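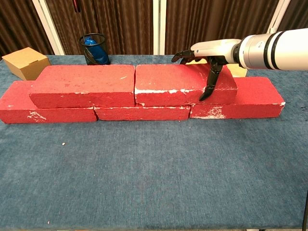 Fünf Ziegel, zwei Lagen, der Greifer am oberen rechten Stein.

August, abends. Den Nachmittag bei Macario Camacho in der Halle verbracht. Er will wissen, ob so ein Arm in absehbarer Zeit Handlangerarbeit auf dem Bau übernimmt, und ich soll ihm für die Firma etwas dazu schreiben. Meine Antwort bleibt vorerst: nein, bei uns nicht.

Die Mauer steht im Läuferverband, drei unten, zwei oben, rot gestrichen, die Farbe an vielen Stellen ab. Einen Stein greifen und absetzen, das halte ich für machbar. Schwieriger finde ich alles, was ein Lehrling nebenbei macht: Fuge prüfen, Rest vom alten Mörtel abklopfen, den krummen Stein zur Seite legen. Mörtel war heute gar kein Thema.

Macario rechnet mit 890 Euro Miete im Monat. Itzel Pacheco meint, im Haushalt käme man schneller voran, Wäsche zum Beispiel. Glaube ich nicht, Handtücher sind schlimmer als Ziegel.

Auf der Rückfahrt fast 86 Kilometer Regen. Morgen Madalena wegen des Angebots von Engebretsen anrufen. Notizen abtippen, Handschuhe liegen noch bei Macario.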